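Zura and the song I could not stop playing

Last week my friend Gerd Böttcher sent me a link with no message, only the link. It was the new single of Zura, a singer from Henditz who I did not know before. I pressed play while I was answering my mails, and after one minute I was not answering mails anymore.

The song is called "Undunach". It begins with a slow drum and one low voice, and then the bass comes in and everything starts to move. When I looked, the video had 2,116 views, so I can say I was there early. Zura is 35 years old and sang for many years in the wedding band of Trefor Pugh. You can hear this in how she holds the long notes, she knows how to wait for the dancers.

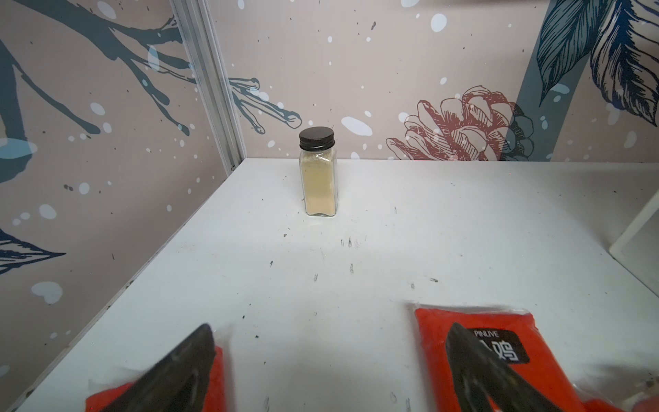

A small glass jar with a black screw cap.

Her first album, "Gwilliam", comes out in April. It was produced by Jaanus Laur, and on two songs there is also the guitar of Elis Kneath, whose playing I like very much since his first record. I hope they don't make the sound too clean. In the single I can hear her breathing before the chorus, and for me it is the best moment of the whole song.

Zura will sing in Henditz on 16th January. The hall is small, it has place for around 60 people, and I already bought my ticket. Gerd says he will come too if he finds somebody to drive. If you know other singers from that area, please write me in the comments, I would like to listen to more of them.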